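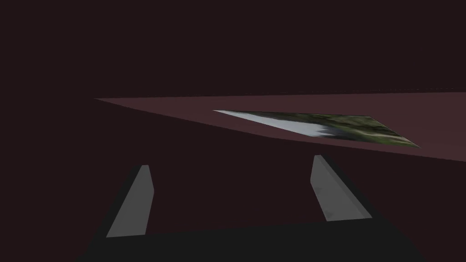 Wrist Camera and Gripper Comparison, Simulation Round

Aravena bench group. Page maintained by Erlinda Bautista. Last updated August 28, 2025.

The entries on this page come from the simulation round of the gripper comparison. The round covered 3 gripper models on one arm model, with the same controller and the same set of thin, flat targets. The total was 693 logged trials. Hardware trials are kept on a separate page and use a different numbering scheme, so trial numbers should not be matched between the two.

All grippers were mounted on the simulated Wellari arm with the stock flange offset. The wrist camera was fixed relative to the gripper base and was not moved between models. Horizontal field of view was set to 60 degrees throughout. Lighting and table color were left at the scene defaults.

Captions give the gripper, the arm state and anything a reader needs to interpret the result. Names in parentheses are the people who ran the set.

Parallel gripper, wide open, wrist view
Plain flat fingers with no pads modeled. The target is a thin textured rectangle lying flat on the table, seen at a low angle. Both fingertips stay in view at this opening, with the target beyond and between them. (Noel Enriquez)

Parallel gripper, closing height sweep
Commanded fingertip height was lowered in even steps until contact with the tabletop was reported. The thin target leaves very little margin. One step too high and the fingers close over it; one step too low and the contact solver starts to push back on the wrist. (Noel Enriquez)

Parallel gripper, edge approach
The target was moved so that one side overhung the table, and the gripper was rotated to pinch from the side. This was the most repeatable grasp of the round for this model. It depends on having an overhang, so it is reported separately from the flat placements.

Clavmont adaptive gripper, top-down
The linkage carries the fingertips in an arc, and the commanded height has to be corrected as the fingers close. Early trials without the correction are marked "uncorrected" in the log and are excluded from the comparison table.

Clavmont adaptive gripper, wrist view check
The knuckles cover more of the lower image than the parallel fingers do. Pose estimates on the target got worse at short range, mainly in rotation. Moving the camera would help but would break the comparison, and it was left in place. (Sofia Petridis)

Deltthorpe suction cup, single
Seal is modeled as a simple on/off condition based on distance and surface angle. It picks flat targets easily under those rules. Treat the result as an upper limit, as cup compression and leakage are not modeled.

Deltthorpe suction cup, tilted approach
Wrist tilt was increased until the seal condition failed. The failure point is set by a threshold in the scene file and says nothing about the real cup. Kept for checking the controller, which should stop cleanly when the seal is refused. (Liam Wainwright)

Controller comparison, position and impedance
Same approach path, same parallel gripper, 6 stiffness settings. Position control gave the shortest cycle time and the highest peak contact force. The two softest impedance settings drifted enough on approach to miss the target edge.

Camera texture test
The solid-color target was replaced with a photographic texture. Corner detection improved at long range. At low viewing angles the texture is strongly compressed and the gain mostly disappears.

Known problems
The friction value for the parallel fingers was changed in May, before the final set, and trials run with the old value were repeated. Carol Goodall found a sign error in the tool offset for the adaptive gripper. It affected logged poses only, and the corrected poses have replaced the originals in the log.

Scene files and logs are in the shared Aravena folder under the gripper name. Requests for raw wrist camera frames go to Sofia Petridis. Please include the gripper name, the controller mode and the trial range.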